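Pad Shedding on the Pendholm Hand Grippers: Frequently Asked Questions

What went wrong?

Little bits of the finger pads started turning up in our towel-folding work at Clornindale. Of 945 folds in the July batch, 81 had to be set aside for crumbs or snags. Not our best month, but what a great fault to chase!

What should I look for on my own pair?

Start at the corners, where the thin liner meets the finger. Any lip you can catch with a fingernail counts, and so does anything hanging below the finger.
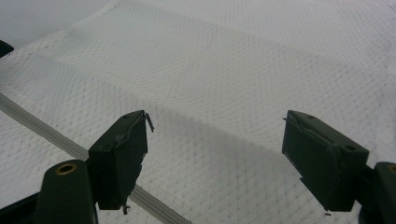
Gripper fingers over the white waffle-pattern fabric. Note the bent tab on the left finger and the scuffed top edges.

Can I just trim the loose piece?

Please don't. Trimming leaves a sharper corner, and that corner grabs waffle weave beautifully - the one thing we don't want. Stop, bag the piece and swap the pad.

Does it happen with one gripper or both?

Meirion Landeg went through all 40 pairs and found wear on left and right alike. Check both, every time, especially if you work with the jaws close together.

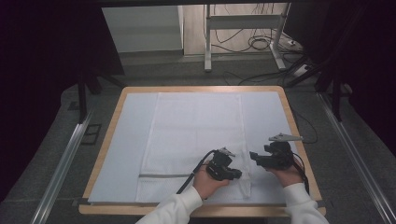 Two grippers in use at the folding table, jaws facing each other beside the folded towel.

Is it a safety problem?

A small one. Keep your fingertips clear of the jaws when you inspect, and unplug first.

Where do new pads come from?

Nuleck molds them, and the Trindade store room hands them out. Ask for part 107 (we love the new one, it has a rounded corner).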